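The Quilt I Almost Gave Up On

December 2024

I bought the fabric in February, which tells you most of what you need to know about how fast I sew. It was a stack of tiny florals from Jillier, all mustard and rust and a very soft green, and I carried it out of the store hugging it like a puppy. I had no pattern and no plan. I just knew I wanted a lap quilt for the end of the couch, the kind you grab without thinking when your feet get cold.

My last attempt at a quilt was years ago and it ended up a pillow. Two pillows, if you count the lumpy one the dog took. So I told myself I'd keep it easy this time. Squares! Anybody can sew squares, right? I cut them with scissors, because I didn't own a rotary cutter, and I traced every single one around a piece of cereal box. If you've ever done this you already know what happened. The cardboard gets a little smaller each time you run a pencil around it (or the corners go soft and it gets a little bigger, mine did both), and by the time you get to the end of the pile your squares are more of a suggestion.

I sewed two rows together, laid them on the floor, and not one seam met another. I put the whole thing in a bag and put the bag in the closet, and there it sat all through spring and most of the summer.

What got me going again was a class at Jin, the little fabric shop over by the post office. It was 30 dollars for the evening and that included a fat quarter and as much tea as you wanted. The class was supposed to be about binding, and I didn't have anything to bind, but I went anyway and brought my bag of sad squares. The woman next to me picked one up, turned it over and asked very politely if I'd been pressing my seams. I had not been pressing my seams. I'd been sort of flattening them with my thumb.

So I went home and did it properly. I bought a rotary cutter and a mat, and an acrylic ruler from Elier that has little grippy dots on the back, and I trimmed every square down to match the smallest one. That hurt! You feel like you're throwing away half the fabric. But I kept the trimmings in a jar and they look so cheerful on the shelf that I'm not even sorry.

Then I set up the ironing board right beside the machine and pressed after every seam, one row to the left and the next row to the right, so the bumps lock into each other when you put the rows together. The first time I felt two seams click into place under my fingers I said "oh!" out loud to an empty kitchen.
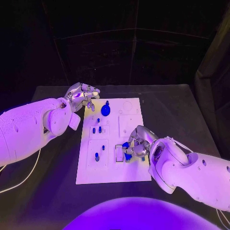 For the middle I used a cotton batting, pretty thin, and I'd do that again. It drapes better over your knees and it's much less of a wrestling match when you're trying to roll the thing up and shove it through the machine. I basted it with safety pins on the living room rug, and yes, I pinned it to the rug once, and yes, I only found out when I tried to stand up with it.

I did the quilting by hand, with a thick cream thread from Jikus. A spool has 700 yards on it and I thought that would last me the rest of my life, but I've made a very respectable dent. My stitches are big and not very even. I started out picking out the bad ones, and somewhere in the third row I quit doing that and just put a movie on. They look fine. From the armchair they look wonderful.

The binding is the same rust print that's in the corners, cut on the straight grain and sewn down by hand on the back. I messed up the join, so there's a spot near one corner where it's a bit fat. I keep that corner tucked toward the back of the couch.

I've already got my eye on a stack of blues for the next one, and I'm thinking triangles.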